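Gallery: the Gedard planner on the table

Notes and pictures from the tabletop sorting work, software side
Posted Mar 16, 2026 by Rosaura Bedoya

This page collects what we have on the current version of Gedard, the planning and control software we use for tabletop pick and place. Most entries are a heading and some lines on the part of the program concerned. The work is done by Aníbal Chávez and me. Aníbal writes the motion side and I look after perception and the logging tools.

The task is simple to state. There are toy vegetables and fruit, there are two plates, and the arm has to move each item to the plate named in the instruction. Nearly all of the difficulty is in the software, in deciding what is where, which item to take first, how to come down on it and what to do when the answer changes halfway through.

The names used below: Gedard is the planner and the controller together. Soroter is the perception module. Balen is the log viewer. Howlader is the set of layouts we test against.

Finding the items

Soroter takes a colour picture and a depth picture and returns a list of items. Each entry has a label, an outline, a centre point and a long axis if there is one. Round items such as the tomato have no useful long axis, and the module is allowed to say so. The earlier version always gave an angle, and the wrist would turn a long way for no benefit before closing on something that was the same from every side.

Labels are kept for the whole run. If the carrot is lost for a few frames because the gripper is over it, the entry stays in the list with its last position and a falling confidence value. It is dropped only when the place where it should be is in plain view and there is nothing there.

Plates as places

A plate is stored as a circle with a centre, a radius and a height for the rim. It is treated as a place to put things and also as an obstacle. Both facts are needed when the gripper goes in low to pick something that is already on a plate.

Two plates that touch gave us trouble in September. The segmentation joined them into one long shape and the fitted circle landed across the join. Colour now comes first and the circle is fitted afterwards, one colour at a time. That works while the plates differ in colour. With two plates the same colour it would fail again, and we have left that as an open ticket.

Items that are near a plate

An item beside the rim may be on the plate or on the table, and the two call for different heights. Soroter compares the lowest visible point of the item with the table surface and with the rim. When the two readings disagree, the item is marked as "near", and the planner uses the higher approach until a second view settles it.

An item that lies over the edge is handled in the same way. The centre point decides which plate it belongs to, and the outline decides where the fingers may go.

Picking from a plate

The approach is from above with the fingers pointing down. Gedard proposes a number of grasps for each item, removes those where a finger would meet a rim or a neighbour, and ranks the rest by how little the wrist has to turn. For long items such as the eggplant it prefers to close across the narrow direction.

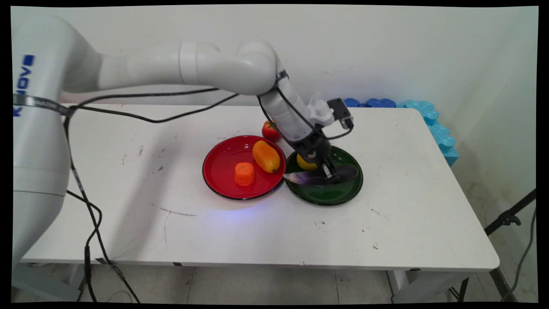
The gripper over the eggplant and the lemon on the green plate. The fingers partly hide the lemon, and the pale tip of the eggplant sticks out past the edge towards the red plate, where the carrot and the pepper are. The tomato is just behind the red plate.

Choosing between neighbours

Two items close together on one plate share some of the space the fingers need. The planner draws a strip on each side of the target, as wide as an open finger plus a margin, and checks whether any other outline falls inside it. If one does, the grasp is given a cost. It is thrown out only if every point along the closing path is blocked.

We tried throwing such grasps out at once. The result was a planner that refused crowded plates altogether, and crowded plates are what the test layouts mostly contain. Using a cost keeps the awkward grasp available when nothing better is left.

If the target is blocked on both sides, Gedard looks for a neighbour it can move first. It will do this once. If the target is still blocked after that, it stops and reports the fact.

Order of moves

The order is worked out at the start and checked again after every placement. Items that block others go first, then items that are already clear, nearest to the gripper first. An item that is already on the right plate is left alone.

The second check matters more than the first. Toys roll. The lemon in particular may settle somewhere other than where it was put down, and a plan made at the start would send the gripper back to the wrong spot. Planning again costs little, as the list of items is short.

Moving the arm

The path is made of three pieces: up from the pick, across at a fixed travel height, and down to the place. Aníbal tested a planner that searched for shorter curved paths. It saved a little time and made the motion hard to predict for anyone standing near the table, so we went back to the plain shape and smoothed the corners.

Cables are included in the planning in a crude way. Wrist rotation is limited to less than the joint allows, and the planner chooses the turn that brings the wrist back towards its middle position. If a grasp can only be reached by going past the limit, the gripper is turned half a circle the other way, which is the same grasp with the fingers swapped.

Coming down

The last part of the descent is slower and is run on force as well as position. If the measured force rises before the expected height is reached, the arm stops, backs off and marks the depth value for that item as doubtful. The next attempt uses the height at which contact was felt.

We set the force limit low to begin with and had a great many false stops, caused mainly by the change of speed at the start of the slow part. A short blank period after the change cured most of them. The limit itself is still low.

Letting go

The placing height is the height of the plate plus half the height of the item plus a small gap. The fingers open only as far as they must. Opening them fully pushed neighbours aside when the plate was already holding something, and this showed up in the logs as items that had moved between one frame and the next for no stated reason.

The place on the plate is chosen as the free spot furthest from any other outline. It does not look tidy, but it leaves room for the fingers next time.

The wrist camera and the fixed camera

Soroter uses both views. The fixed view gives the layout of the table and stays the same when the arm moves. The wrist view gives detail close to the item, and the fingers themselves are in it, so we mask them out using the known gripper opening.

When the arm is over a plate, the fixed view loses part of what is on it. Soroter does not update an item from that view while the projected shape of the arm covers more than half of its outline. Before this rule was added, a half-hidden lemon would shrink in the list and its centre would drift towards the visible side.

Calibration between the two is checked at the start of each session by touching a printed marker with the closed fingers. If the error is over 2 mm the software asks for a full calibration and will not start a run.

Reading the logs

Balen shows a run as a time line with the pictures above and the decisions below. Clicking on a decision opens the list of grasps that were considered and the reason each one was removed. This has been the most useful tool we have written. Most faults that looked like bad control were found to be a wrong height or a stale outline once the list was open.

The reasons are written as short sentences and not as codes. "Left finger would meet the rim of the green plate" can be read by anyone, and it can be searched.

Test layouts

Howlader has 46 layouts. Each one is a text file that gives the items, the plates and the starting positions, with an instruction such as "put the carrot on the green plate". We set the table by hand from an overlay on the screen, which is slow but repeatable enough for our needs.

So far we have logged 367 runs with the current version. The failures we still see are mainly of one type, where a smooth round item is gripped above its widest part and slips out on closing. Aníbal is working on a change that lowers the grasp for round items and checks the finger gap before lifting.

Settings we changed most often

Travel height, finger margin and the confidence at which a lost item is dropped. All are now in one file with a line of explanation beside each, and Balen records the values with every run. Runs made before that was added cannot be compared fairly with the later ones and are kept in a separate folder.

The next version will read the instruction again after a failed pick, so that it can be changed without starting the run over. More entries will be added to this page when that is in use.

Recent items
Soroter: keeping labels when items are hidden
Balen log viewer, notes on the new time line
Howlader layout files: format and naming
Wrist limits and cables in Gedard
Masking the fingers in the wrist view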